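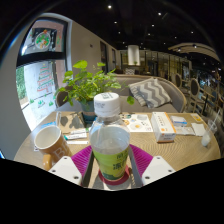 How often should a woven table surface be cleaned? Every 15 days in a break room, according to the furniture buyer at Fedivov, who looks after 63 round tables at the firm's Dodbridge site.

"Crumbs settle in the weave," the buyer said. "A damp cloth moves them sideways. Vacuum first, then wipe along the rings."

Silicone mats and coasters go under anything that sweats, including water bottles. Potted plants stay in the center, on a glazed saucer. Mugs are the main source of stains.

"Coffee gets under the fibers within some 70 minutes. After that we replace the top."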